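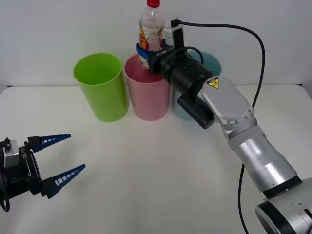
Green, pink and blue plastic cups on a white table.

Big news if you're as tired of paper cups as I am! The Edstead summer market is switching to reusable plastic ones this June, and I couldn't be happier. Last year I came home with a stack of soggy cups in my tote bag (there's never a trash can when you want one) and swore I'd write about it.

The plan is pretty simple. You pay a 2 dollar deposit with your first drink, carry the cup around all evening, and get your money back when you drop it off at the booth by the Barroso Street gate. Cinetti, the lemonade and coffee stand, is going first with 300 cups, and 40 other stalls can join in later if they feel like it.

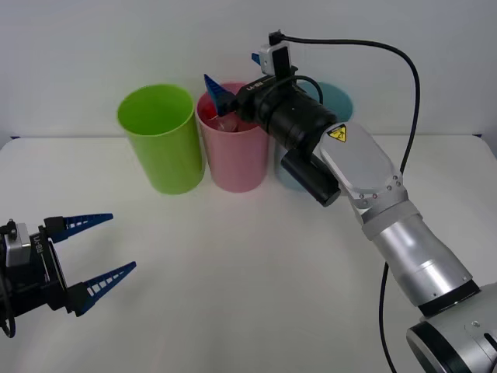
Lime green beside pale pink.

I stopped by Cinetti this morning to ask about washing, my big worry. They've rented a dishwasher for the season and say it can get through 200 cups an hour, so lines shouldn't be any worse than they are now. You don't have to keep the same cup, either. Hand in the old one and you'll get a clean one with your refill.

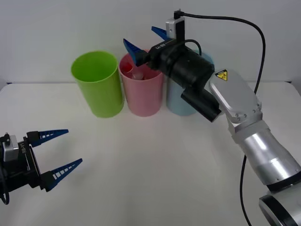
The deposit booth opens at 4 p.m., an hour before the music, and stays open until the last stall packs up. Please empty your cup before you hand it back! A pink cup with bits and pieces sitting down inside it, like the one here, would have to be cleared out by hand before it could go in the wash. Deposits come back in cash or on your card, and kids' cups work the same way. I'll be over by the lemonade, obviously.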